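Dimwood Tabletop Listings, README

Last touched May 6, 2021. Still a bit rough, sorry.

What it is

3000 product listings for catering tableware. Plates, bowls, ramekins, sauce pots, serving platters, a few jugs. Text from the Dimwood trade catalogue, cleaned up and put into one table. Made for testing search and for sorting items into the right category. No prices, those went out of date before we finished.

Files

listings.csv - the main one, one row per item
categories.csv - 20 categories, id and name
ranges.csv - pattern and range names, with the supplier
notes.txt - odds and ends, read if something looks wrong

Columns in listings.csv

item_id: ours, not the supplier's code
supplier: Zinlow, Schnyder or Plorkov
title: as printed, capitals and all
body: the selling text, line breaks taken out
category_id: matches categories.csv
material: melamine, porcelain, stoneware, glass, steel, other
capacity_ml: blank for plates and anything flat
diameter_mm: widest point, blank for square and oval items
dishwasher: yes / no / blank

Blank means the catalogue didn't say. It does not mean no. People keep filling these with zeros and then asking why the soup bowls hold nothing.
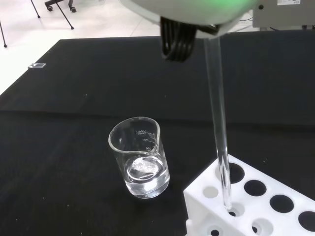 Capacity was the worst column by far. Zinlow gives fluid ounces, Schnyder gives millilitres, Plorkov gives whatever it fancies, sometimes pints, sometimes "serves 8". All converted to ml where there was a real number. "Serves 8" left blank and the wording kept in body. Ounces were taken as US unless the listing said imperial. Possibly wrong for the older Zinlow jugs, check before you rely on it.

Rim or brim? Capacity is to the brim for Schnyder, the others don't say. Don't compare across suppliers too closely.

How categories were set

Two people went through the lot by hand, seperately, then argued over the ones that didn't match. Most of the arguing was bowls. Rule we ended up with: if it goes in front of one diner it's a bowl, if it gets passed round it's a serving dish. Pasta plates with a deep well are under bowls. Ramekins have their own category, dip pots too.

Known problems

- Some Plorkov items are in twice, once per colour. Others have all the colours in one row. Not fixed.
- "China" in a title often isn't. Use the material column.
- Steel lids sold on their own are in "other", should probaly be under covers.
- A handful of Schnyder bodies stop mid sentence. They were like that in the catalogue.
- Accents lost in range names. Will redo in November with the next catalogue.

Not for

Safety or food contact questions. The microwave wording in the body text is sales copy and we haven't checked any of it. Also no good for stock levels, plenty of these are discontinued.

Loading it

UTF-8, comma separated, quotes round every text field. Excel will turn some item_ids into dates if you just double click the file, so import it and set that column to text.

Changes

v2: material column added, cup saucers moved out of plates, doubled spaces removed from titles
v1: first go

Use

Free for teaching and in-house testing. Ask before putting it in anything you sell. If you find a wrong category send the item_id and what you think it should be, one per line please, no screenshots.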